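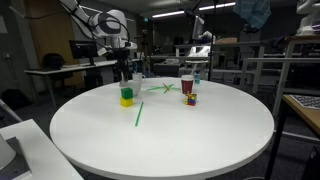

Stindham College
Department of Hospitality and Food Service Management
Operations II: Supplies and Serviceware
Handout for Unit 6: Choosing Between Single-Use and Reusable Serviceware

Instructor: Amparo Pacheco
Seminar leader: Bảo Phí
Revised March 30, 2020

Purpose of the unit

Unit 5 dealt with the purchase of food and perishable stock. The present unit deals with the items on which food and drink are served: cups, mugs, plates, bowls, lids, straws, stirrers, napkins and cutlery. In many small operations these items are ordered by habit. The same case of cups is bought from the same supplier for years, and the cost is entered under general supplies, where it is seldom examined.

Students are expected to be able to read a supplier's price list, work out the cost of a single serving, and prepare a short written recommendation to a manager. The recommendation is the graded work for the unit. Instructions are given at the end of the handout.

Terms

Serviceware is used in the course as the general word for any item that holds, covers or accompanies a serving. Single-use serviceware is bought to be used once and thrown away. Reusable serviceware is bought to be washed and returned to service. Durable is a term found in some catalogs for reusable items of all kinds and carries no promise about length of life.

A serving is one order of food or drink handed to one customer. A refill in the same cup is counted as a second serving for the purpose of drink sales but not for the purpose of serviceware cost. Students lost marks on this point last term.

Par level is the quantity of an item that should be on hand after a delivery has been put away. For reusable items, par level includes pieces in use, pieces being washed and pieces on the shelf.

Loss means any piece that leaves service and must be replaced. Breakage, chipping, staining and theft are all loss.

The cost of a single-use item

The purchase price is the starting point. A case of 500 hot drink cups has a case price, and dividing the case price by 500 gives the unit price. The unit price is often the only number a manager looks at. It leaves out several others.

First, a cup is seldom served alone. A hot drink to go commonly takes a cup and a lid, and it may take a sleeve, a stirrer and a napkin as well. Cold drinks may take a lid and a straw. The cost of the set is the number that matters. Where a customer is handed two cups, one inside the other, to protect the hand from heat, the second cup belongs in the set and should be written down.

Second, storage has a cost. Cups and lids are light but take up a great deal of shelf space. An operation that pays for off-site storage can assign that cost directly. One that keeps its cases in a hallway or a back stair has a different problem, and the fire code reading from Unit 3 applies.

Third, waste hauling is usually billed by container size and by number of pickups. Paper cups and plastic lids fill a container long before they make it heavy. If a reduction in single-use items allows one pickup to be dropped, the saving is real and appears on the bill. If the number of pickups stays the same, no saving should be claimed.

Fourth, many paper cups for hot drinks have a thin plastic lining. Whether a lined cup may go in with paper recycling depends on the local hauler. The hauler should be asked in writing. Printing on the cup or the case is not a reliable guide to local practice.

The cost of a reusable item

A mug or glass costs more to buy and must be washed. The usual method is to divide the purchase price by the number of servings the piece can be expected to give before it is lost, and then to add the cost of one wash.

Expected servings should come from the operation's own records whenever they exist. A café with a steady staff and a sensible rack system may keep a mug in service for years. The same mug in a student dining hall may be gone by April. Supplier claims about the life of a product are made under conditions the operation does not share and should be treated as an upper limit.

The cost of one wash includes water, energy, detergent, rinse agent and labor. Labor is the largest part in most small operations. Students frequently leave it out on the ground that the dishwasher is being paid in any case. That argument is allowed only where the additional racks can be washed within hours already scheduled, and the recommendation must say so.

Capacity must also be checked. The dish machine, the drying racks and the shelf behind the counter all set limits. A change that works at ten in the morning may fail during the noon rush, when clean mugs run out and the staff reach for paper.

Worked case: the Rungate Café

The Rungate Café serves 200 hot drinks on an ordinary weekday. A count taken by the manager, Thảo Tăng, showed that 141 of these were drunk on the premises. All 200 were served in paper cups with lids, the café having given up mugs when its dish machine was replaced by a smaller one.

Share of drinks taken on the premises: 141 divided by 200, or 70.5 percent.

Drinks that must still be served in a single-use cup: 200 less 141, or 59.

It would be a mistake to conclude that the café needs 141 mugs. A mug used at opening can be washed and used again several times before closing. The par level depends on the busiest part of the day and on the time taken for one mug to go from the table back to the shelf. The manager's count was made by the day and does not show this. A second count, by the hour, is needed before any order is placed.

It would also be a mistake to assume that every customer who sits down wants a mug. Some begin a drink at the table and carry it out. In the Rungate case the counter staff were asked to put one question to each customer, "For here or to go?", and to serve according to the answer. The wording was kept short so that it would be used when the line was long.

The manager's final proposal was to bring back mugs for hot drinks, to keep paper cups for orders to go, and to move lids from the counter to a side station where customers could take one if they wished. Questions for discussion in the seminar:

What information is missing from the proposal as described?
Which of the savings would appear on a bill, and which would not?
How should the café handle a customer who brings a cup from home?
What should the staff be told to do when clean mugs run out?

Straws and stirrers

Straws deserve separate treatment. The unit price is very low, and managers therefore tend to leave them in an open holder on the counter. Use then rises well above the number of cold drinks sold. Placing straws behind the counter and giving them on request is the simplest control and costs nothing to try.

Straws must remain available to customers who need them. Some people with disabilities cannot drink safely without a flexible straw, and paper or rigid substitutes are not suitable for all of them. A written policy should state that a straw is given to any customer who asks, without any question about the reason. Local rules on plastic straws differ and should be checked before a policy is adopted.

Reading a supplier's list

The class will use the Jaltumell price list distributed in the seminar. Three features of the list call for care. Case sizes differ from one cup size to another, so case prices cannot be compared directly. Lids are listed by rim width and not by cup volume, and one lid may fit more than one cup. Delivery charges appear on the last page and apply to orders below the stated minimum.

Graded work

Each student will prepare a recommendation of no more than two pages for one operation visited during the term. The Thân bakery and the campus dining hall are approved. Any other site must be cleared with Châu Trương at the department office before the visit.

The recommendation must contain the present set of serviceware for one menu item, the cost per serving, one proposed change, the cost per serving after the change, and a statement of what was not measured. Work without the last item will be returned unread.

Copies of the price list may be obtained from Uyên Quan at the department office. Recommendations are submitted on paper, stapled, with the name of the site on the first page.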